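Chapter 4
Brushes and Their Care

Most beginners spend their money on paint and pick up whatever brushes are left on the rack. After a few weeks they find that the paint goes where they want it only some of the time. A brush that has lost its shape will do that, however good the color in it is. This chapter covers how a brush is built, how to choose a small working set, and how to clean and store it so that it lasts through the course.

You will need the brushes from your Fluvmont starter kit, a jar of clean water, a bar of plain soap and a sheet of 350 gsm paper cut into quarters. If you bought your brushes separately, any soft round brush in a middle size will do for the first three exercises.
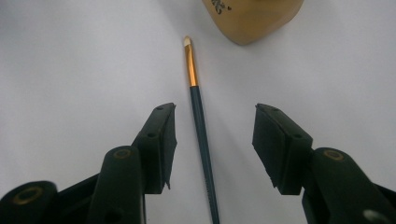 4.1 PARTS OF A BRUSH

A paintbrush has three parts. The bristles, also called the hair or the head, carry the paint. The ferrule is the metal sleeve that holds the bristles and joins them to the handle. The handle is the part you hold, and on many brushes it is long and narrow.

Pale bristles show staining early. Color left near the ferrule can mean that paint is drying inside, where rinsing alone does not reach it. Once enough has built up there, the hairs spread and the brush will not come to a point again.

The ferrule should sit tight against the handle. Hold the handle in one hand and try to turn the metal with the other. If it moves, water has probably been getting into the wood – usually from a brush left standing in a jar overnight. Wojciech Bednarek, who taught the studio course this book grew out of, had students test every brush this way in January, before the new term's painting began.

Handle length is partly a matter of habit. A long handle lets you stand back and work from the shoulder. A short one suits small work done sitting at a table.

Before You Paint

Lay your brushes on a clean, pale surface with space between them. Look at each head from the side and then from the tip. Set aside any brush with bent or missing hairs and keep it for mixing, gluing or masking fluid. Write the size and shape of the others in your notebook. You will use this list again in Section 4.3, where we compare round and flat brushes on the same sheet of paper.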